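Renting and Leasing, Unit 2: Reading the Lease Before You Sign

Welcome back, everybody! Tonight we take the sample lease from Todberg slowly, line by line, so have a pencil handy and please interrupt me whenever you like.

Start with the money. Our sample tenant pays a deposit of 335 dollars and has 33 days to give notice - find both figures and circle them, then look for any fee that turns up only in the back pages (there is one, I promise).

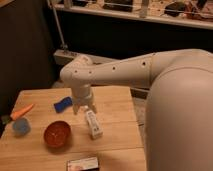

Light wooden tabletop with a white arm reaching over it.

Next come repairs. A good lease says who fixes what, and how you should ask. Put every request in writing and keep a copy, even when the manager is the friendliest person in Grokesberg.
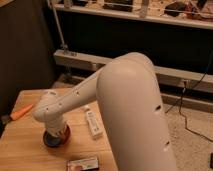

Marisol Nakamura wrote in to say that her lease in Sotulcombe left out the hallway lights altogether, and she wondered who pays for the bulbs. A lovely question, and we'll come back to it with the shared areas in April.

For next time, read the Neagu lease, write down two things you would ask the landlord to change, and bring your notes along.

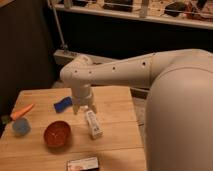
Words to Know

Sublet: to rent your place to someone else while your own lease still runs.
Prorated rent: rent for part of a month.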